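De : la boîte de l'atelier
À : liste des adhérents
Objet : Re: [atelier] plaques transparentes, chants et rayures

Bonjour à toutes et à tous,

Merci pour ce message qui m'a fait grand plaisir, et pardon de n'y répondre qu'aujourd'hui, j'avais promis de le faire avant les vacances de juillet et puis les journées filent, vous savez ce que c'est. Je recopie le passage auquel je réponds, pour celles et ceux qui n'ont pas suivi le fil depuis le début :

> Bonjour la liste,
> j'ai récupéré deux chutes d'acrylique épais, incolore, et j'aimerais
> en faire une petite vitrine pour les maquettes de ma fille. Je n'ai
> jamais travaillé cette matière. Le bord de coupe est moche, tout
> blanc, et j'ai déjà réussi à rayer une face en la posant sur l'établi.
> Faut-il poncer, passer à la flamme, laisser tel quel ? Et comment
> tient-on une plaque pareille sans la marquer ?
> Autre chose : est-ce que la colle Sultero convient, ou bien c'est
> seulement pour le bois ?
> Merci d'avance, et bravo pour le rangement des tiroirs !

Alors, dans l'ordre, ou à peu près.

Pour la rayure, d'abord : pas de panique. Si l'ongle n'accroche pas, un peu de pâte à polir et un chiffon de coton très doux en viennent à bout, à condition d'y aller tranquillement et de laisser la matière se reposer entre deux passes (j'ai voulu aller vite une fois, j'ai obtenu une belle auréole mate qui est toujours là). Si l'ongle accroche, il faudra poncer à l'eau autour du défaut, et là je vous conseille vivement de vous faire la main sur une chute. Gardez le film de protection le plus longtemps possible, même quand il se décolle dans les coins et qu'il vous agace.

Pour le chant, tout dépend de ce que vous voulez voir. Le bord blanc vient de la scie. Un racloir bien affûté, tenu presque droit, enlève les traces en trois passages, puis on monte dans les grains jusqu'à ce que la surface devienne satinée. Moi je m'arrête là pour une vitrine, je trouve ça joli et cela cache les petites misères du collage. La flamme, je la déconseille pour une pièce que l'on va coller ensuite : le chant chauffé garde des tensions et peut se fendiller au contact de la colle. Et cassez toujours l'arête, même très légèrement, vos doigts vous remercieront au moment du montage !

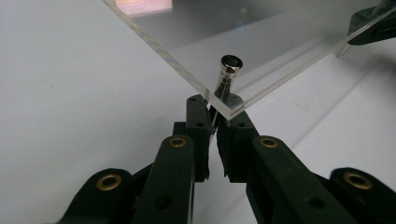
Tenir une plaque sans la marquer, c'est la question qui revient chaque année sur cette liste, et je n'ai pas de recette unique. L'essentiel est de répartir l'effort et de se méfier des angles, qui sont ce qu'il y a de plus fragile. Voyez le coin de la plaque sur la photo, pointu comme il est, à la hauteur des deux mâchoires noires : à cet endroit-là je ne serre jamais fort, et je préfère que le gros du maintien se fasse plus loin sur le bord. Remarquez aussi la petite teinte bleu-vert sur le chant de gauche, alors que la matière est incolore de face. Pensez-y pour votre vitrine, le bord se voit toujours davantage qu'on ne l'imagine, et sur un fond clair cela peut être ravissant.

Entre le serre-joint et la plaque, je glisse un morceau de feutre Drollum, propre, secoué juste avant. Un seul copeau coincé dessous et tout est à refaire.

Quant à la Sultero, je ne l'ai employée que sur du bois et je ne voudrais pas vous dire de bêtises. Essayez sur deux petits bouts, laissez passer la nuit et tirez dessus. Il me reste un fond de colle pour acrylique dans le casier Wuvov, sous la référence 3077, servez-vous, il suffit de bien reboucher.

Si vous passez avec vos chutes, apportez aussi les mesures des maquettes, nous regarderons ensemble s'il y a de quoi faire le dessus.

Bien amicalement à tous,
l'atelier Chae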